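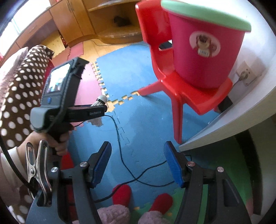 # Deditz Evening School Adds Two Trade Courses in Prustalport

PRUSTALPORT – Deditz Evening School will offer two new courses for working adults when its spring term opens in April. The courses, Small Appliance Repair and Home Heating Basics, will be taught at the school's downtown building and are open to anyone age 18 or older who lives or works in the Prustalport area.

With the new courses, the school will have 200 places available for the term. Registration is open now at the front office and by mail. Places are filled in the order forms are received, and a waiting list will be kept for each course once it is full.

Small Appliance Repair covers toasters, kettles, vacuum cleaners, lamps and fans. Students learn to read a wiring diagram, test a cord and switch with a meter, replace a heating element, and decide when an appliance is no longer worth fixing. Students may bring an item from home after the first class, as long as one person can carry it and it does not contain fuel or refrigerant.

Home Heating Basics is meant for homeowners and renters who want to understand the equipment in their basement or utility closet. It covers thermostats, filters, radiators, baseboard units and the yearly upkeep of a forced-air furnace. Work that requires a license is explained in class but not practiced. The course does not lead to a license and does not count toward apprenticeship hours.

"We get calls all winter from people asking if we teach this," the school said in a statement. "Mostly they want to know what the repair company is talking about when it gives them a quote. A few want to go further and get into the trade, and we can tell them where to apply after they finish with us."

## Equipment and Materials

Meters and hand tools for both courses are being supplied by Edarex, a regional wholesaler of electrical parts. Edarex will also provide replacement cords, plugs and switches for class use. Students who want to keep the parts they install in their own appliances will pay the wholesale price, which is posted in the classroom.

The textbook for Home Heating Basics is included in the course fee. There is no textbook for Small Appliance Repair. Handouts are given out at each class, and students should bring a binder to keep them in.

Sivakumar Hardware, on the same block as the school, has agreed to give enrolled students a discount on safety glasses and work gloves during the term. A student card must be shown at the register. Safety glasses are required in the repair course and are not supplied by the school.

## Schedule and Location

Both courses meet in the evening, starting at 6:30 p.m., with a short break at 7:45 p.m. Small Appliance Repair meets in Room 201. Home Heating Basics meets on the ground floor next to the boiler room, so that students can look at working equipment during class.

The building has an elevator, and the side entrance on the parking lot is step-free. Parking in the lot is free after 6 p.m. The last bus toward the ferry landing leaves after classes end, and riders should check the posted timetable for changes in holiday weeks.

Existing courses in bookkeeping, upholstery, sewing, conversational Spanish and blueprint reading will continue as before. The upholstery course moves from the annex to the main building this term. Returning upholstery students should collect any unfinished pieces from the annex before it closes for roof work.

## How to Register

Forms are available at the front office and at the Prustalport public library. A deposit is due with the form, and the balance is due at the first class. Deposits are returned in full if a course is canceled, or if a student withdraws before the first meeting. Employers who are paying for a student should attach a letter with the billing address.

## About Deditz Evening School

Deditz Evening School is a nonprofit school offering noncredit evening classes in trades, office skills and languages. It takes its name from the Deditz Mill building, where its first classes were held. The school does not offer degrees.

**Contact:** Front Office, Deditz Evening School, Prustalport. Office hours are noon to 8 p.m. on class days.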